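Minutes of the shop floor and cleaning stock meeting, Atow
2019-06-10
By Santeri Mustonen

I got landed with the minutes again, so you get them my way (long, with brackets). Everyone from the shop side came, plus two people from the Clolto order desk who had to leave before the end. We started late on account of the coffee machine.

1. Last meeting's minutes

Read and agreed, with one fix: I had written that the Qaisi order was for dish brushes. It was for dish cloths! Sorry. The brushes are a different order and they are fine.

Still open from last time is the broken label printer. It prints, but it prints everything a bit to the left, so the prices lose their first digit. We've all agreed to stop laughing about it and get a new one. I'm to ask for a quote before July.

2. The sponge order

We have 600 sponges coming from Ilov, mixed colors, in boxes of 40, and I went over the delivery note with everybody because last year's mix was a disaster (so much brown, who buys a brown sponge?). This time it's mostly yellows, with blue and green. Two people asked if we could get pink as well. I think a soft pink would sell like crazy next to the dish soap, but the desk says pink is a separate line with its own minimum, and we're not going there until we know how the yellows do.

There was a long talk about where they all go. The back shelf is full of bucket lids. I said the lids could move under the stairs, and I was told that the stairs are where the folding chairs live, and then we had ten minutes on folding chairs that I'm not writing down. Agreed in the end: lids go on top of the tall cabinet, sponges get the back shelf, chairs stay put.

3. The small display shelf

I've been wanting to talk about this for ages, so thank you all for sitting through it. The small white two-tier shelf with the metal posts is what we're trying out for sponges. The top tier takes five lying flat in a row, long side running to the back, and that already looks like something you'd want to pick from. The lower tier is for standing them up, blue and green first.

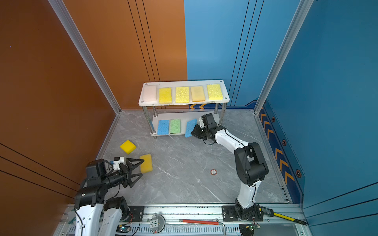 4. What we liked and what we didn't

Flat on top got a yes from everyone. You see the whole face of the sponge, and the different yellows look lovely side by side, much better than in a bin.

Standing up on the lower tier got a maybe. The good part is that you can fit more in. The bad part is that a sponge on its edge leans as soon as its neighbor is gone, and then the next one leans, and by lunchtime it looks like a bad bookshelf. Suggestions: a strip of clear plastic along the front, a bookend, or just packing them tighter. The bookend people and the strip people did not agree. We'll try the strip first, seeing as there's a roll of it in the drawer already, and the bookend after that if the strip is no good.

Somebody asked about price tags. Not until the printer is sorted (see item 1).

5. Color order

I said light to dark. The order desk said by color family. Someone at the back said it doesn't matter at all, customers mess it up in five minutes, and I'm afraid that's a fair point, but I still want a starting order so whoever opens up in the morning doesn't have to think.
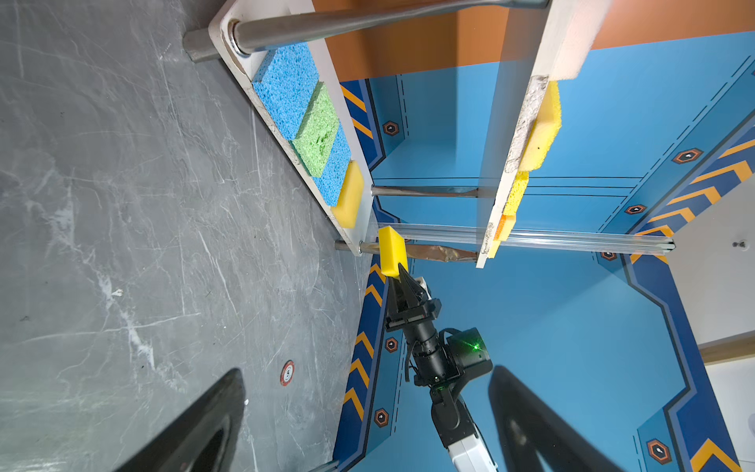 My own vote is for keeping the blues and greens together and letting the yellows run on from there, because a single green one stuck among the yellows always looks like a mistake to me. Have a look at the row along the left board: blue, green, blue again, and then a yellow. I find that really cheerful! The green between the two blues breaks things up nicely, and it's easy to remember. The other board has the yellows with an orange one toward the low end, and that won a few people over too, so orange is going on the list of colors to ask Ilov for. We voted, and blue-green-blue-yellow is the starting order for the lower tier. Top tier stays free choice for whoever sets it up.

6. Wiping down

Short one. White shelves show everything. One of the boards has gray scuffs on it, and I'd like to see if they come off with the soft side of a damp sponge before anyone reaches for the scouring powder. Please don't use the powder, it takes the shine off. From now on a wipe-down of the shelf goes on the closing list, right after the counter.

7. Any other business

The Qaisi cloths come in packs of 2 and the paper sleeves tear. Clolto will ask for a stronger sleeve.

The key to the side door is missing again. If it's in your coat, no questions, just hang it back up.

Someone would like the radio turned down in the mornings. Someone else would like it turned up. Left for next time.

To do before we meet again:
Me: printer quote, plastic strip on the lower tier, move the bucket lids
Order desk: ask Ilov about orange, ask again about pink (please!)
Clolto: sleeves
Everybody: the key

Next meeting in July, same room, and I'm bringing the coffee in a thermos.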